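Shadows under objects look blotchy after switching to baked lighting

We use this site for Cetley questions, so I hope this is the right board. My interior has one large matte tabletop and a single overhead area light.
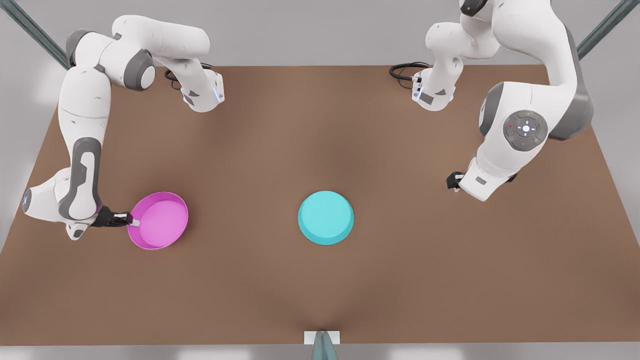

Bake takes 11 minutes at default samples. Dark patches remain on flat surfaces even with denoising on. Raising samples to 2,313 changed the time but not the patches. Is this a lightmap resolution problem?
Vasilis Radulović

Probably. Samples reduce noise, and blotches with soft edges usually come from low texel density or a stale irradiance cache. Delete the cache folder, double the lightmap size on the large mesh only, and bake again. Check that the second UV channel has no overlapping islands and at least four texels of padding.
kaijage_dan

turn off ambient occlusion, it gets applied twice if it is on in both the bake and the viewport
jernville18

We use cookies to remember your settings. By continuing to browse you accept our cookie policy. Accept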